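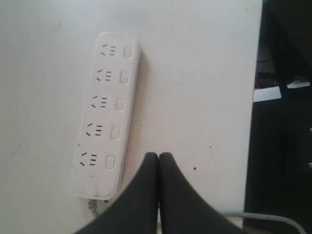 Workshop tips: getting the arm software to behave around white things

I've been at this bench long enough to have a drawer full of notes to myself, and most of them say the same thing in different handwriting: check the lighting, check the frames, go to lunch. I typed up the ones I still use.

White on white

If your part is white and your table is white, the color threshold you were so proud of last month is going to fall over. Mine did. The edge of a white plastic housing nearly disappears on the lit side, and all you get is a skinny shadow down the other side, so the segmenter hands you half an outline and calls it a day. Turn the exposure down before you touch anything in the code. Lock it too — auto exposure will happily undo your work the moment something dark comes into view (and the fingers are dark, so that's every single approach).

Then go looking for the dark details instead of the outline. On a power strip, the outlet slots are little black marks on pale plastic, and they're far easier to find than the body. I fit a line through the outlet centers and take the strip's angle from that. Much steadier! With the body outline I was getting a wobble of 4 degrees between runs. With the slots I quit worrying about it.

Repeated parts

Five outlets in a row look the same to a matcher, and so do five switches. Please don't let your code pick "the best match" and go press it, because the best match will hop from one to the next whenever a shadow moves. Find all of them, sort them along the strip, and number them from the cord end. The cord is your friend here. It's the one thing that tells you which way around the strip is lying.

If the detector comes back with fewer than you expect, stop and take another look from a slightly different pose. I used to have mine fill in the missing one from the spacing. It was a nice clever bit of code and it pressed bare plastic all one Wednesday.

Mask your own fingers

With a wrist camera, the fingers are always in the bottom of the view, so paint them out before you run detection. I keep one mask for closed and another for open and switch on the gripper reading. Redo both whenever you change fingertips. The Nuto config loader will take an old mask without a peep, so I put the fingertip name in the file name now.

Mask past the table edge while you're at it. Whatever furniture is back there has corners and shiny bits, and a feature tracker just loves those.

Planning a press

Close the gripper all the way first and treat both fingers as one blunt tool. Set the tool point at the tips, then come in straight down for the last stretch. I split every press into 2 moves: a regular planned one to a hover spot, then a slow straight line that quits on force. Don't ask the planner for one smooth path to the switch or it'll find you something sideways and awful.

Cords get their own keep-out box in the planner. Make it fatter than you think. Cords shift, and the box doesn't know it.

Keeping track of it all

I save the picture, the pose and the settings from every failed try in one folder per day. The Rendascombe job got me up to 223 failures before I sat down and sorted them, and it was nearly all glare, with a handful of stale transforms mixed in. If I'd sorted them sooner I'd have left the planner alone. I spent most of May on the planner.

Other odds and ends

Wipe the table. Smudges and specks turn into features, and one black speck had my old tracker convinced it had found a screw.

Re-run the hand-eye calibration after any bump, even the kind you're pretending didn't happen.

Print the units in your log lines. The Jallham scripts use millimeters and the Sriwong ones use meters, and you only need to mix those up once.

Keep the speed slider low for the first run after any edit, even if all you edited was a comment.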